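Rustance progress notes for Ollbridge
2025-02-23

Hi all, second set of notes from me, and a longer one than last time because the planner rewrite finally landed. I'll skip the hardware, nothing changed there.

So, the planner. The old one stopped the arm dead whenever perception dropped a pose estimate, which made every approach look like a nervous driver at a stop sign. The new one keeps the last good estimate and carries on for a short window, then slows down gently if nothing better shows up. I love watching it now! We logged 895 approaches with it on the Fatstead build, and 141 of them still ended in a timeout. Most of those came from the same bug in the transform cache (stale entries after a restart), and I have a fix sitting in review.

Perception is the part I'm less cheerful about. Our box detector is fine once the wrist is still, but it gets shaky during the fast swing, and almost 70 of the timeouts began there. I spent a good week trying to sharpen frames before detection and threw all of it away – it ate too much time per frame and the boxes came out with weird halos. What I'm doing now is plainer: score each frame for blur, pass the score along with the pose, and let the planner decide how much to trust it. A frame like the one below gets a very low score, and the planner should coast through it on older data.

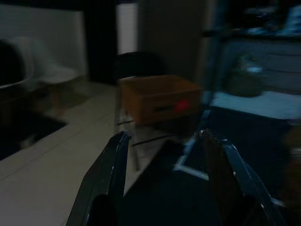
Getsemaní Tovar wrote back on the draft that a low score shouldn't mean throwing the frame out, and asked whether even a rough position could still narrow the search for the next one. I think that's right, and I've added it to the list for Ayala, our next release.

On tooling: the replay viewer now shows the blur score under each frame, and you can jump straight to the worst 100 in a log. Hortensia Ñahui has been using it daily and keeps finding things I missed, mostly timestamps that drift (sorry, Hortensia, yes, I'm on it).

Next up is merging the cache fix, then rerunning the full set with scores switched on. I'd still like a second GPU machine before August if there's any money left for it. The quote is in the shared folder.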